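Grindside table notes — README
Last tidied up Wednesday, August 29, 2018, by Elin Maddocks

Hello! If you've opened this folder you probably want the notes on how we sort the bits and bobs on the big table at Grindside, so I've put everything I know in one file. It used to be spread over three, and Aoi rightly complained.

What's in the folder

notes.txt — my running diary of what went into which basket. Rambling in places, sorry.
items.csv — one line per thing sorted, 527 lines at the moment. The columns are item, basket, lid (y/n) and remarks.
old/ — Carol's first list, from January. Her spellings are different from mine and I haven't merged them.

How we sort

We use open plastic baskets with a handle slot near the rim. They're cheap, they wipe clean and you can see into them from standing. Orange is for things going back to the shelf, tan is for things that still need a label. Please don't swap the colours halfway through a day (I did this once and spent an evening putting it right).

Jars stay out on the table until last. Lids get checked by hand, and if one is stiff I write "stiff" in the remarks. Radymyr writes "tight". Treat them as the same word.

The tabletop is very shiny and shows every fingerprint, so give it a wipe before you start. A dry cloth does it — the spray leaves streaks.

Things I know are wrong

Lines entered on Mawar's first afternoon have the basket column empty. She knows, and she's filling them in as she finds time.
"Halitz" and "halitz" are both in there. Same supplier.
Anything marked "misc 2" should really be split up, but I can't face it yet.

Using the list

Help yourself! If you're copying it somewhere else, keep the remarks column, as half the useful stuff is in there. Corrections are very welcome, just tell me the line number and what it ought to say.
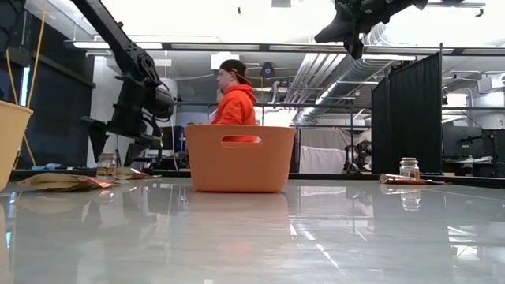

If you send me a whole corrected file instead, please leave the rows in their original order, or I'll have to compare the two by eye.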